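Saturday, November 2, 2019

Bench notes, andrology side, Kernesham. Finally got through the first thaw run with the Drorko straws and I'm really pleased! Post-thaw motility is holding up far better than in the May batch, and the only change was a slower first cooling step. Rack 101 still to do.

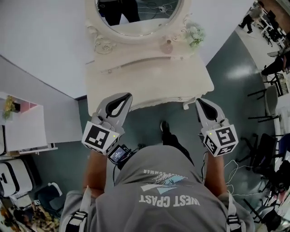 Counted 500 sperm per straw this time, twice, and the two counts agreed nicely – so the Baloyi chamber is worth the fuss of loading it. Next up: 20 straws on the old protocol, same day, same water bath, for a fair comparison. Sillham want the raw sheets before they change anything in their donor bank. Label printer is out of ribbon again.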